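6.3 Checking the fingers and the wrist camera view

Do this check at the start of each shift, and also each time the fingers were removed from the Jeltov gripper. The arm must be in HOLD before you put your hands near the table.

CAUTION: The finger tips are pointed. Do not test them with your bare hand.

1. On the pendant, open the page Service and choose position 91 (Table View). Press and hold the green key until the arm stops.

2. Choose Gripper, then Open Full. Wait for the message "Open reached". If the message does not come, go to section 6.5.

3. Start the live view of the wrist camera. Both fingers should come into the view from the bottom, one from each side, and the gap between the tips must be free. 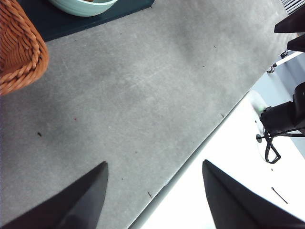
Figure 14. Live view with gripper open. Nothing is held between the tips.

4. Compare the two tips. They should reach a similar height in the view. If one finger is clearly lower, loosen its two screws, push the finger against the stop, and tighten the screws again.

5. Look at the table surface between and in front of the fingers. Small specks and flecks, as in Figure 14, do not stop the arm, but the Unden software can count them as parts when the pick size is set to small. Wipe the table with a dry cloth — never use compressed air, it blows the dirt into the finger guides.

6. Check that the objects for the task, for example the basket and the bowl on its mat, stand at the far side of the table and leave the middle open.

7. Follow every cable near the table with your eyes. A loop may hang, but it must not reach into the path of the arm.

8. Close the gripper and open it again 3 times. Listen for a scratching sound.

Note: If the live view stays black and the pendant shows code 2459, the camera plug at the wrist is not fully inserted. Switch off the arm before you touch the plug.

9. Press Save Check. The result is written to the Plernarora log with the time of day.

Continue with 6.4, Greasing the finger guides.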